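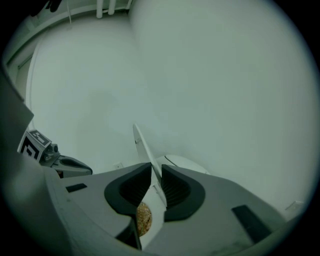 One visitor to the June open day wrote on the comment sheet that the grippers were slower than she had expected, and that she would still have liked a longer turn with one. Several other sheets asked for the same thing. We have used these comments in planning the next visit, and they are covered under Changes below.

Privo project, report on demonstration activity
21 September 2018
Prepared by the Clunholm workshop for the Jiltari fund

Summary
The open day was the first public event paid for under the grant. It ran for one afternoon in the Clunholm workshop and 45 people signed in. There were 4 sessions, all with the same program: a short talk, a demonstration of the hand-held grippers, and time for visitors to try them.

What was shown
The demonstration was about handling food and tableware. We picked this because visitors know how the items should be treated and can judge the result for themselves. Flat, thin items took the most explaining. People asked why a plate edge is harder to hold than a cup, and the staff member at the table went through finger shape and grip angle. Round items went faster in the talk.

The second session started late. The talk before it ran over and we did not have a spare person to move the group along. The last session was shortened to make up the time, and two people in that group left without a turn.

Öztürkmen visit
A group from Öztürkmen came separately, the week after the open day. They saw the same demonstration and then spent an hour on questions, mostly on cleaning the finger pads and how often pads need replacing. We could answer the first. On the second we do not have enough hours of use yet and said so.

Spending
The open day and the visit together cost 1,592 against a budget line of 1,000. The difference is printing and the hire of chairs and tables, neither of which was in the original estimate. We have moved the balance from the travel line, which is underspent. No extra money is requested.

Changes
Talk cut to ten minutes.
Two people at the demonstration table.
Longer hands-on time, with sign-up at the door.
Pad wear to be logged from now on, and figures sent to Öztürkmen when we have them.

Still open
Date for the second open day. Whether Jiltari wants the comment sheets in full or only the summary.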